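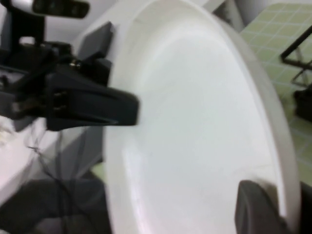

Figure 4. Wrist camera view during plate handling with the Drernar kit. The two fingers are at the left and lower right of the plate, each reaching just inside the rim.

4.2 Handling plates with the kit as delivered

We now come to the part of the review that most readers have asked us about, and it is the part we enjoyed the most as well. The Drernar kit is sold as a complete package for people who already own an arm and would like it to do useful things with tableware: a two-finger gripper, a small camera that sits at the wrist, the cables to connect both, and a license for the Baptiste software that turns recorded demonstrations into a working policy. Ours came through Stustport, the reseller that also handles support, and it arrived in July, a good while before we had a clear week to spend on it. We mention this only because the software was updated once in between, and everything reported in this section was done with the newer version.

Plates are a kind of object that people find easy and grippers do not. A cup offers a wall or a handle, and a bowl has a deep lip, but a large plate is wide, shallow and often glossy, and most of what the camera sees of it is plain white with very little to hold on to, visually speaking. The view in Figure 4 is typical of what the policy has to work from. The rim and the faint crease where the well begins to slope upward are nearly the only landmarks on the plate itself, and parts of the view are soft enough that even these have to be found with some patience. We had expected this to be the weak point of the kit, and in fairness to the makers, they say as much in the manual, where they suggest starting with patterned or colored dishes. We went with plain white ones anyway, as these are what most of our own kitchens are full of.

Following the setup guide, we recorded 22 demonstrations by hand guiding the arm. Each one began with the plate in a slightly different spot and ended with it set down in a marked area. Recording was pleasant work – you hold a button, move the arm, let go, and Baptiste trims the quiet stretches at either end for you. The trimming was a little too eager for our taste and sometimes removed the slow final approach, which is just the piece we cared about. There is a setting for it, tucked away on the second page of the recording menu, and we would gently encourage anyone trying this at home to turn it down before they begin. We had to record our first batch over again for this reason.

Training was left to run overnight on the hosted service that comes with the license, and we then ran eight trials with no further tuning. The policy completed four of them. The other trials ended in one of two ways: either one finger came down on top of the rim and the arm stopped itself at the force limit, or the plate turned under the fingers as they closed and was no longer where the policy expected it to be. We were fond of the first kind of failure, if one can say so, since the arm backed off calmly and no plate was chipped. The second kind is more of a worry. The gripper reports how far its fingers have closed, but it has no sense of whether the thing between them is turning, and the camera does not help very much when the turning object is round and plain.

We raised this with the support desk at Stustport, who answered the same afternoon and suggested the softer Fustness finger pads, an add-on that is not part of the standard box. We have not yet tested these and so will say nothing about them beyond the fact that they exist and that they fit the same mounting screws. The desk also advised us to route the cables farther from the fingers. Some slack is needed for the wrist to turn freely, and thin wires hanging in loops near the work do show up in the camera view, where a policy may learn to pay attention to them. We have since added clips along the forearm, at our own expense, and would like to see them included in the kit.

Taken as a product, then, the kit gave us a working plate policy in a short time and with a good deal less fuss than the setup we had built for ourselves in earlier work. The success rate is modest, and a buyer who wants to clear a real table would need more demonstrations than we recorded. Section 4.3 repeats the trials with patterned plates, under the same lighting and with the same cable arrangement as was used here.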